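Folding and Sorting Flannel Shirts
Workshop and Laundry Tips, page 7
Updated 07/01/2021

Plaid flannel creases along the line where it was last bunched. Shake the garment out by the collar, lay it face down on a hard, smooth top, and work from the shoulders toward the hem. Button the top and third buttons only. Keep the basket at a back corner of the table so the front edge stays clear for folding.

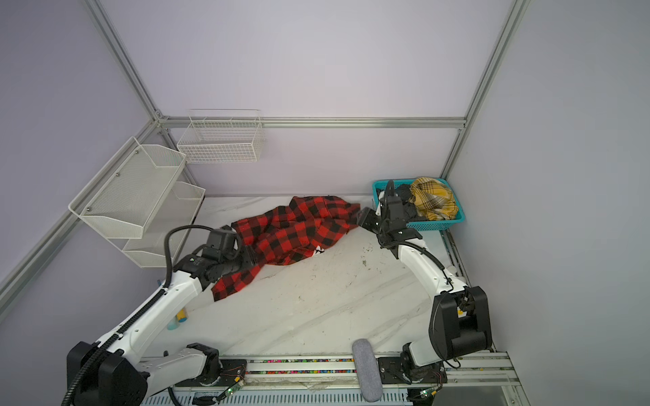
Fold each sleeve straight down along the side seam, then fold the body in thirds. Checks help with alignment: match one horizontal stripe across both halves before pressing flat by hand. Keep dark solids in a separate pile, as lint from brushed cotton shows on them. Mesh wall racks suit socks and cloths; a folded shirt needs a flat shelf.

Check the work surface before each batch. Gray smudges on a white top can transfer to light fabric. Wipe with a damp cloth and a drop of dish soap, then dry. If a mark has dried on, leave the damp cloth over it for 7 minutes and wipe again. Do not use scouring powder on a glossy finish.

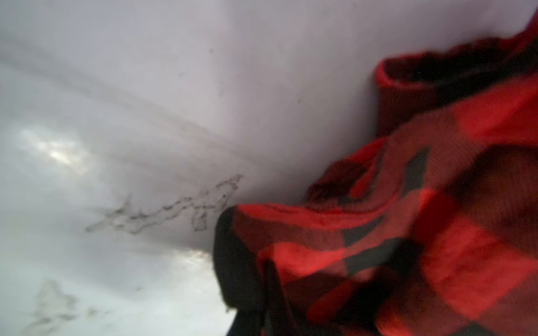

Zitness writes that baking soda paste took an old mark off a white laminate counter but left a dull patch, and recommends testing near the wall first.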